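Plindell 구술 기록 말뭉치 데이터 카드

버전 3
최종 수정: 2023년 12월 5일
작성: Jotmont 기록문화연구소 자료관리실

1. 개요

Plindell 구술 기록 말뭉치(이하 '본 자료')는 Grukix 지역의 옛 염전과 포구에서 일한 주민의 구술을 녹음하고 전사한 한국어 텍스트 자료이다. Jotmont 기록문화연구소가 구축하였으며, 지역사 연구, 방언 연구, 공공 기록물 해제 작성을 주된 용도로 한다. 구술자는 97명이고, 면담 녹음은 401건이다. 한 구술자가 여러 차례 면담에 응한 경우 각 면담을 별개의 건으로 등록하였다.

본 문서는 자료의 구성, 수집 절차, 전사 원칙, 이용 조건 및 알려진 한계를 기술한다. 자료를 내려받은 이용자는 작업에 앞서 제5항과 제7항을 반드시 확인하여야 한다.

2. 자료의 구성

배포본은 다음과 같이 구성된다.

transcripts/ 전사문. 면담 1건당 UTF-8 텍스트 파일 1개
metadata/speakers.csv 구술자 정보(가명 번호, 출생 연대, 직업, 거주 이력)
metadata/sessions.csv 면담 정보(면담 번호, 면담 시기, 면담자 기호, 녹음 상태)
glossary/terms.tsv 염전 및 어로 용어 풀이 600항목
docs/ 전사 지침, 동의서 서식, 변경 이력

음성 원본은 배포본에 포함되지 않는다. 열람이 필요한 연구자는 제6항의 절차에 따라 별도로 신청한다.

면담 번호는 구술자 가명 번호와 회차 번호를 붙임표로 이어 표기한다. 버전 2까지 사용하던 마을 약호는 구술자의 신원이 추정될 우려가 있어 삭제하였다. 구 번호와 신 번호의 대조표는 연구소 내부에서만 관리한다.

3. 수집 절차

구술자는 마을 단위의 안내문 배포와 기존 구술자의 소개를 통하여 모집하였다. 면담은 구술자의 자택 또는 구술자가 지정한 장소에서 진행하였으며, 면담자는 사전에 작성한 질문지를 지참하되 구술자의 이야기 순서를 우선하였다. 염전의 축조와 폐전, 소금 운반선의 운항, 여성의 염전 노동, 포구의 제의가 공통 질문 항목에 해당한다.

면담에 앞서 모든 구술자에게 연구 목적, 공개 범위, 철회 방법을 구두와 서면으로 설명하고 동의를 받았다. 글을 읽기 어려운 구술자에게는 면담자가 동의서 전문을 낭독하였으며, 그 과정도 녹음하여 보존한다.

4. 원본 서류의 보존

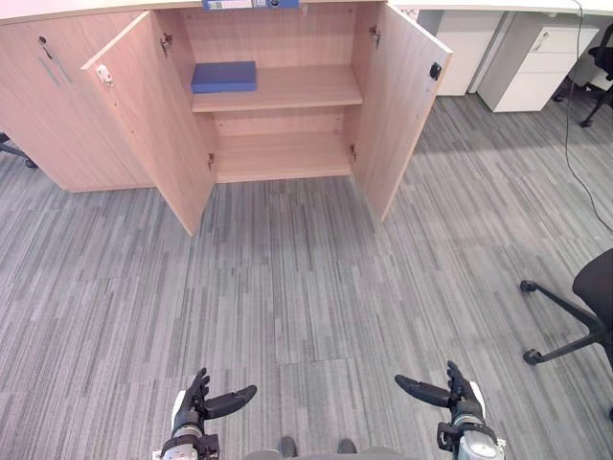
동의서와 면담 일지는 종이 원본과 전자 사본을 이중으로 관리한다. 전자 사본은 면담 번호별로 정리하며, 종이 원본은 인적 사항이 기재된 서류와 그 밖의 서류를 분리하여 편철한다. 편철이 끝난 서류는 선반 위의 파란색 상자처럼 납작하고 뚜껑이 있는 서류 상자에 눕혀 보관하는 것을 원칙으로 한다. 상자 안에는 중성지로 만든 속지를 넣고, 금속 클립과 고무줄은 편철 전에 제거한다. 반출입 내역은 서류 대장에 기록하며, 대장의 보존 기간은 원본 서류와 같다.

동의를 철회한 구술자의 서류는 철회 의사를 접수한 날부터 별도로 편철하고, 해당 전사문은 다음 배포본에서 제외한다. 이미 배포된 판본을 보유한 이용자에게는 변경 이력을 통하여 삭제를 요청한다.

5. 전사 원칙

전사는 발음에 가까운 표기를 택하되, 어휘의 의미 파악에 지장이 있는 경우 대괄호 안에 표준어형을 병기하였다. 주요 원칙은 다음과 같다.

가. 어미와 조사의 방언형은 교정하지 아니한다.
나. 3초 이상의 침묵은 (침묵)으로 표시한다.
다. 청취가 불가능한 부분은 (불명)으로 표시하고 추정하여 채우지 아니한다.
라. 실존 인물의 이름, 상호, 선박명은 가명 또는 기호로 대체한다.
마. 울음, 웃음, 기침은 발화의 의미와 관련된 경우에 한하여 표시한다.

1차 전사자가 작성한 전사문은 2차 검토자가 녹음 전체를 다시 들으며 대조하였다. 두 사람의 의견이 일치하지 않는 어형은 용어 담당자가 최종 결정하고, 결정 사유를 전사 지침의 부록에 기재하였다. 염전 용어 가운데 마을마다 가리키는 대상이 다른 어휘는 통일하지 않고 용례별로 풀이를 달았다.

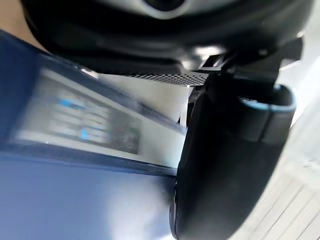 Dariusz Sadowski

6. 이용 조건과 신청

전사문과 메타데이터는 비영리 연구 및 교육 목적으로 이용할 수 있다. 인용할 때에는 면담 번호와 배포본의 버전을 함께 밝혀야 하며, 구술자의 신원을 밝히려는 시도는 목적을 불문하고 금지한다. 전시, 방송, 출판 등 연구 외의 이용은 연구소의 서면 승인을 요한다.

음성 원본의 열람은 Siddiqui 열람실에서만 가능하다. 신청자는 연구계획서와 소속 기관의 확인서를 제출하여야 하며, 심사는 매년 6월에 일괄 진행한다. 열람 중의 녹음과 복제는 허용하지 아니한다.

권장 인용 형식:
Jotmont 기록문화연구소, Plindell 구술 기록 말뭉치, 버전 3, 면담 번호.

7. 알려진 한계

구술자의 연령과 직업 분포는 지역 인구를 대표하지 않는다. 염전 노동자의 비중이 높고, 소금 도매상과 선주의 구술은 적다. 폐전 이후 타지로 이주한 주민은 모집 과정에서 대부분 누락되었다.

연도에 관한 진술은 구술자의 기억에 따른 것으로, 문헌 자료와 어긋나는 경우가 있다. 전사문에서는 이를 수정하지 않았으며, 확인된 차이만 sessions.csv의 비고란에 기재하였다. 비고란이 비어 있다고 하여 진술의 정확성이 검증되었다는 뜻은 아니다.

초기 면담 일부는 바람 소리와 농기계 소음으로 (불명) 표시의 비율이 높다. 어휘 빈도를 산출할 때에는 녹음 상태 항목이 '하'인 면담을 제외할 것을 권장한다.

8. 변경 이력

버전 3: 면담 번호 체계 변경, 용어 풀이 보완, 철회 면담 제외
버전 2: 2차 검토 완료분 반영, 녹음 상태 항목 신설
버전 1: 최초 배포

오류 신고는 면담 번호와 행 번호를 명기하여 자료관리실로 제출한다. 접수된 신고는 검토를 거쳐 다음 버전에 반영하며, 처리 결과는 docs/의 변경 이력에 기재한다.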